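Storeroom Practice, Unit 2: Sorting Mixed Boxes and Packing Waste
Course notes, W. Lehner. Revised May 25, 2024

2.1 Scope

The unit covers small rooms where stock, cleaning equipment and packing waste share the same floor. Shelf systems are treated in Unit 3. Read Hauser's handout on labels first; the terms are his.

2.2 Mixed boxes

A mixed box holds items of more than one class with no inner division. Cables are the usual case. They go in last, on top of fabric and wrapping, and after a few weeks the box cannot be searched without emptying it. The printing on the outside describes the original shipment and is not evidence of the contents.

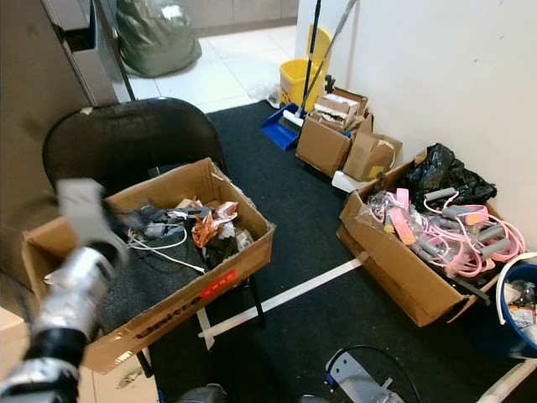 Work on one box at a time. Raise it to seat height or higher; a chair will do for a light box, a table is better. Remove cords first and coil each one separately before anything else is lifted out. Foil and other crumpled wrapping is opened flat before it is discarded - small parts get caught in it. Fabric comes out last and is shaken over the empty box.

Single-class boxes, such as a box of resistance bands, are left alone at this stage. Bands still in their bags stay bagged. Mop, bucket, dustpan and broom are a class of their own and keep a fixed place by the wall, clear of the boxes.

2.3 Packing material on the work surface

Bubble wrap takes up more table than any other material and hides what lies under or behind it. Clear it early. Clean sheets are laid flat and kept; clear bags are checked for contents, then folded.
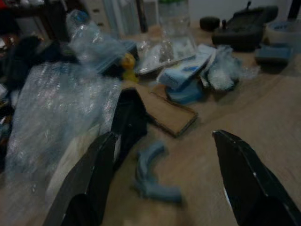
Shallow cardboard trays are useful as temporary dividers and should not be flattened until the sort is finished. Keep an open area in the middle of the table for items not yet assigned. An item that cannot be named goes on the query list with a short note of its shape and color.

2.4 Exercise

Sort one mixed box in pairs using the Coppens sheet. Record the classes found and the items left on the query list. Sheets go to R. Thaler, room 71.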